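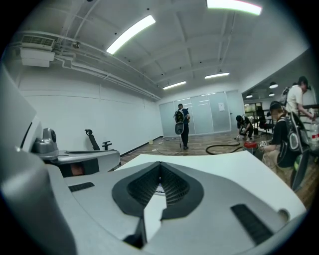
The gripper that said it was closed

I've been putting off writing this up, partly out of annoyance. We lost most of a working day to a handheld gripper that reported one thing and did another, and I still don't fully trust the explanation I was given.

Some background. The handhelds we use are the Urken ones, with the white and gray housing. You walk around, you pick things up with them, and the log keeps the jaw opening alongside the video. Later on somebody trains something with it. The jaw opening matters a lot, and if that number is bad, the video is just a film of a room.

On the day in question we had recorded 192 takes before Lerato Zwane opened a few of them to look at the curves. She wasn't looking for trouble. She wanted a nice clean example for a slide. What she got was a jaw that closed on an object, stayed closed while the object was set down, and then jumped open somewhere in the middle of the next reach. On video the fingers let go right when they should. The log disagreed, sometimes by as much as 2 seconds.

The first answer from support was "clock drift." I don't buy it. Drift grows slowly and it doesn't pick on releases. Our closings were fine in every take I checked. A clock that only goes wrong when you open your hand is a strange clock.

The second answer was the Fakex driver, which smooths the position signal and drops readings it considers noise. This one I half believe. There is a threshold in there set to 100, with no unit next to it and nothing in the manual. We lowered it, and the late releases got rarer. They did not go away. Support marked the ticket as solved.

What did the most good in the end was dull. Lerato swapped the cable. Same unit, same driver, new cable, and we went through about 6 takes with no late release at all. That is far too few to prove anything, and I said so at the time, loudly enough that I was asked to go and get coffee. But when she put the old cable back and bent it near the plug, the reading froze at whatever it last was. It didn't drop out or throw an error. It simply kept repeating the last value with a fresh timestamp on it, as if all was well.

That's the part that bothers me. A cable can go bad, fine, I have a drawer full of them. But the software got no data and decided to make some up. On a handheld, the damage is a wasted day. The same driver is sold for the Alcantara arm, where a closed jaw that reads as open (or the other way round) is happening next to somebody's fingers. I asked whether the arm version also holds the last value. I was told it was "a different configuration," and I've been sent a brochure.

For now we do the following. Before each batch, open and close the jaw with the plot on screen while wiggling the cable at both ends. After each batch, run Lerato's script, which flags any stretch where the reading doesn't change by even the last digit. Real sensors jitter. A perfectly flat line is a dead one.

We threw out the whole day's takes. There was some pleading to keep the ones that "looked okay," and a suggestion to patch the curves from the video using Cukar. I was against both, and I'd be against both again. If I can't tell which numbers were measured, I don't want any of them.

The next driver release is due in September and the notes promise "improved signal handling." I'll be bending the cable on that one too before I say anything nice about it.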